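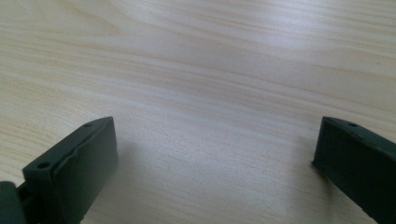 Gripper trial, minutes, 9 November 2025
Present: Iona MacBrayne (chair), Kirsty Guthrie (notes)
Apologies: Selside office

1. Last minutes - agreed, no changes.

2. Fistano vs Dufour fingers. Kirsty ran 200 picks on each set, same parts tray. Fistano dropped 18, Dufour dropped 30. Most Dufour drops on the small bushings, pads slide under side load. Iona wants the closing force checked before we blame the pads. Agreed.

3. Camera. Both finger tips need to stay in view with the jaw full open.
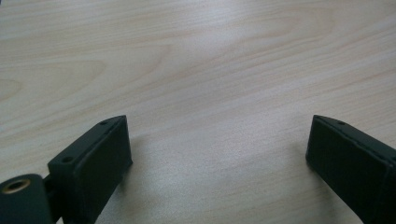
Exposure to be locked for all runs, auto setting drifts and makes the sets hard to compare. Kirsty to write the values on the run sheet. Tilt stays as is untill the next round is done.

4. Controller. Pretcombe firmware hung 3 times, always on re-home. Logs sent, no reply yet. Power cycle for now - note the run number when it happens.

5. Spares. One set of pads left. Iona to order more, check lead time frist.

Actions: KG force check, run sheet. IM pads, chase Pretcombe.

Next meeting: end of November, date tbc.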